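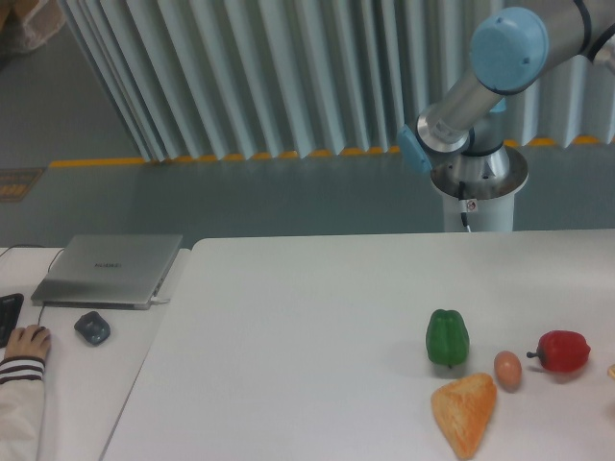

# Hukum Tabletop Demonstrations

Hukum is a set of 578 recorded demonstrations of a single arm moving food items on a table. Every episode was driven by a person, either by hand guiding (the operator holds the arm and moves it through the task) or by remote control from a second table. Item sets are small. A typical one has a green pepper, a red pepper, an egg and a piece of bread laid out on the big white table, well in front of the pedestal, with the laptop kept on the narrower table to the left. The layout changes between episodes, the pedestal does not move.

## What is recorded

Each episode folder holds:

- `head.mp4` - color video from the head view
- `joints.csv` - joint positions and gripper command at 40 Hz
- `task.txt` - one line of instruction, as given to the operator
- `meta.json` - operator code, control mode, item set, outcome

There are 17 instructions. Most are short, like "put the egg next to the red pepper" or "move the bread to the left side." The wording was not cleaned up, so expect some variation in spelling and capital letters.

## Control modes

`guided` episodes tend to be slower and smoother. The operator's hands are often in view near the arm.

`remote` episodes were driven with the Protier controller. There is a short delay between command and motion, and it has not been corrected in the files. If you train on both modes together, align the two streams first - `tools/shift.py` does this for a whole folder.

## Known problems

- Hands and sleeves show up at the left side in many episodes. They are not masked.
- The gripper is out of view at the start of some episodes.
- 2 episodes have no joint file. They are listed in `skip.txt`.
- Eggs that were dropped are marked `fail` and the recording stops there.

## Splits

The test split uses item layouts that do not appear in training. Operators appear in both.

## Contact

Matilde Loureiro maintains the set. Send corrections through the issue tracker and include the episode folder name. The next version is planned for March and will add the Clomine item sets.

We use cookies to remember your settings and measure traffic. Accept all | Manage preferences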